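Stop Buying Boxes for Your Cables 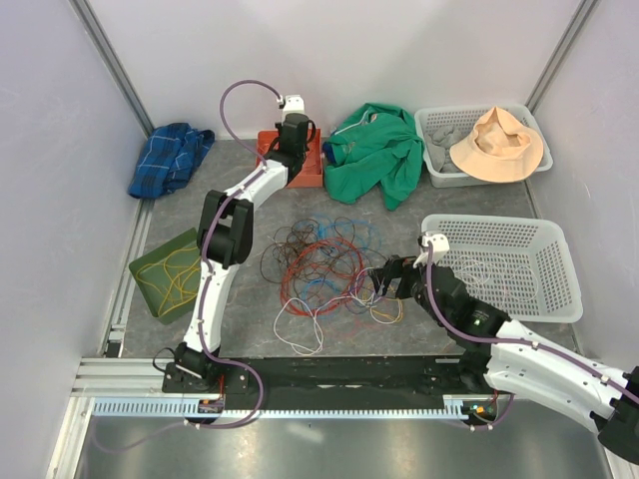
I have lived with a cable drawer for years, and I think the drawer is the problem. Once it has a lid or a front, you stop looking. Mine held 30 leads and I used four. A cable pile should be tipped out on the floor, where the red, brown, blue and yellow loops all have to be dealt with, and an open plastic basket with holes in it is plenty for whatever you keep. Hats and folded cloths can have a basket of their own.

I paid 69 dollars for a Planico organizer with labeled slots. It made me keep more - every slot wanted filling. I gave it away in April and went back to a basket. If a lead fits nothing I own, it goes to recycling.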